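A Place for the Colander: Talking Play Kitchens at the Mendach Toy Library

Posted 11/05/2020

She had the kettle on before I got my coat off, and then she couldn't find the mugs. There were plenty of mugs in sight, I should say, a whole shelf of them, but every one was three inches tall and made of plastic. "You can have one of those if you like," she told me, "but you'll be up and down all afternoon for refills." The real ones were in the sink, under a pile of play dishes she'd been scrubbing since breakfast.

I had come to the Mendach Toy Library, on the Cusier side of town, to ask the woman who runs it about kitchens. She asked me not to use her name ("Everybody who needs to know it knows it already"), so I won't. The library lends all kinds of things, wooden trains and puzzles and a marble run that comes with a page of warnings, but the kitchen sets are what people line up for. She has looked after them for 16 years, and 200 families are on the borrowing list now. She talks about those little pots and pans the way my aunt talks about her roses.

I asked how it started, and she had to think about it.

"I was a mother who borrowed," she said. "We had a little apartment over on Avton Street with no room for anything, and I took home a box that said Kitchen on the lid. There was one spoon in it, and half a plastic chicken, and a telephone. My daughter played with it for weeks! She called people up and told them about the chicken. But I brought it back and I said to the lady, somebody ought to sort these. And you know what happens when you say a thing like that out loud."

What happened is that she was given the key to the closet. It's a bigger closet these days, more of a room really, with shelves up to the ceiling and a long table down the middle where everything gets laid out when it comes home. She does a full count every July, and this year it came to 2303 pieces for the kitchens alone, counting each slice of bread and each pea pod. She wrote that number on the back of an envelope and pinned it up by the door, where it still is, next to a drawing of what might be a cow.

I wanted to know what goes on at that table, and it took her two cups of tea to tell me, because we kept getting up to look at things. A box comes in. She tips it out, all of it, even when the family swears it's complete and has been kept nicely. Then she spreads the pieces apart so nothing is hiding under anything else.

"You want air around them," she said. "If it's all in a heap your eye slides right over it. You see orange and you think, oh good, there's the orange, and it was the carrot. But if the orange is by itself on the table, you can look it in the face."

She likes to put the big things down first, the colander and the plate, and let the food go wherever there's space. Her table is pale, and she painted it herself after years of losing white eggshells on a white cloth and brown mushrooms on brown wood. She admits the eggshells are still a problem.

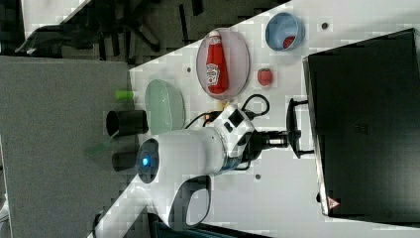
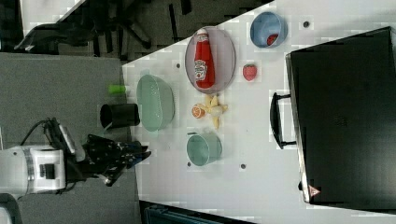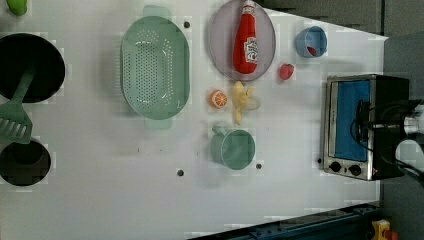
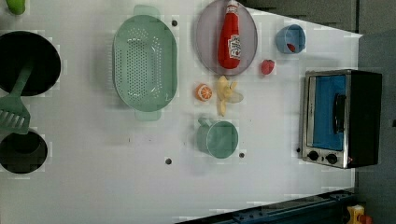
Sorting a kitchen starts with deciding what belongs to what, and she has strong feelings about it. Most people would put food with food and dishes with dishes. She did that too for the first few years, and it made for very tidy shelves and rather dull boxes. Now she thinks in meals. A ketchup bottle lying on its plate, the way it does in all four of the photographs, is finished business as far as a three-year-old is concerned. "That's dinner," she said, tapping the picture. "A grown-up looks at it and wants to stand the bottle up and go find a hot dog. A little one would carry that plate straight to you and wait for you to say yum." She was just as pleased with the strawberry next to the plate in the first picture, sitting out on the white table by itself, and with the small red something inside the blue bowl farther up. The bowl, she said, was where she would look first if she came up one short.

Bowls are where everything ends up, by her account. Bowls and cups. She has shaken peas out of a cup, and doll shoes, and once a real grape that had been there long enough to make her doubt it. Any cup on its side gets a finger put into it before it goes back on the shelf, and she told me this so firmly that I found myself checking my own (real) mug when she went to answer the door.

We got onto colanders for a while. I hadn't planned on it. She is a great believer in the colander and thinks it's the most underrated piece in any set. The one in the last two pictures, pale mint green, oval, with a handle at each end and rows of little holes in the bottom, is just the sort she hopes for when people bring in donations.

"Two handles, so two children can have hold of it," she said. "They'll fight, of course they'll fight, but then they start walking it across the room together like a stretcher. And it's a hat. It's a bed for a bear. You can put the whole grocery list in it and carry it to Grandma. I've had people offer me a lovely little blender with a button that makes a noise, and I say thank you very much, and do you have a colander?"

The holes are a nuisance to clean, she'll grant you that. She uses an old toothbrush and warm water with a drop of dish soap, and she goes at it from underneath. Anything with a sticker on it gets wiped with a damp cloth and kept out of the sink, and the pretend fruit with a seam down the side gets squeezed, gently, to see if there's water in it. If there is, it sits seam down on a dish towel overnight. She had a row of pears doing that on the windowsill while we talked. They looked very patient.

I asked her about spatulas, since there's a green slotted one in two of the pictures and I have a boy at home who will stir anything that holds still. She laughed and opened a drawer. It was all spatulas and spoons, and a whisk with a bite out of it. The long-handled things are the hardest to pack, she explained, and for years she put them in last, across the top, and then leaned on the lid. Plenty of lids cracked that way. These days the long handles go in first, flat along the bottom corner of the tub, with the plate on top of them and the cups stacked in the middle. Fruit fills the gaps. The tubs themselves are the clear kind from Lehner Hardware down the street, and each kitchen set has its own, 8 of them in all, with a list taped inside the lid.

The lists used to be words only. Then a father told her that his son wanted to be the one to pack up and couldn't read yet, so she sat down one winter and drew every single piece. "I can't draw," she said, and got one out to show me. The banana was fine. The peeled banana, on the other hand, could have been an octopus, and she told me that one family has called it the octopus ever since and reports each time that the octopus is safe and well. I liked that so much I wrote it down twice.

Do pieces go missing? They do, and she doesn't charge for them, and she's a little fierce about it. If a child has loved a plastic strawberry enough to sleep with it, she would sooner send the set out without a strawberry for a month. They nearly always come back. One came in the mail, in a padded envelope, with a note in crayon and far too many stamps. What she does mind is a set that comes back looking as if it hadn't been touched. She'll lay it out on the table anyhow and go through the list, and then she'll move that tub to the front of the shelf so it goes out next.

By then it was getting dark, and she still had a box to do. I offered to help, and I was given the eggs, which I think was a kindness, though two of the halves didn't match and I had to be shown how to tell. She worked down the other side of the table with her glasses pushed up in her hair, talking the whole time, about the bread slices that curl if you dry them on the radiator, and whether a toaster oven ought to have its knobs where small hands can reach (she thinks yes), and a teapot lid she has been looking for since spring.

The Mendach kitchen sets go out for three weeks at a time, and you can put your name down at the desk. She could also use colanders. Any color will do, and she doesn't mind if there's a handle missing.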